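Acta de la reunión de seguimiento – sala Tavirano
21 de febrero de 2022
Preside: Valdemar Ketilsson

1. Ventilación. Se mantiene el ventilador negro de pie. La revisión del cableado de techo se asigna a Plilura, con un límite de 288 euros.

2. Paredes y techo. Se acuerda pintar en blanco y conservar el ladrillo visto.

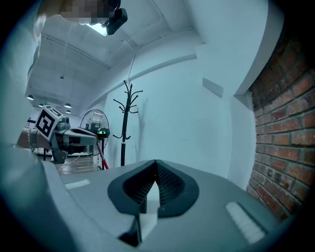
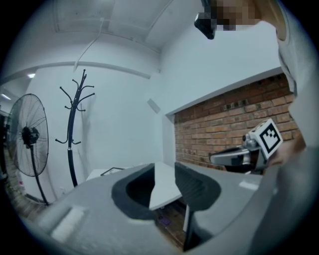
Sala Tavirano, techo y paredes blancos.

3. Mobiliario. La mesa blanca permanece en la sala. Cirnton presupuesta el tratamiento del suelo de madera en 1498 euros – IVA aparte. Pendiente de aprobación.

4. Ruegos y preguntas. Sin intervenciones.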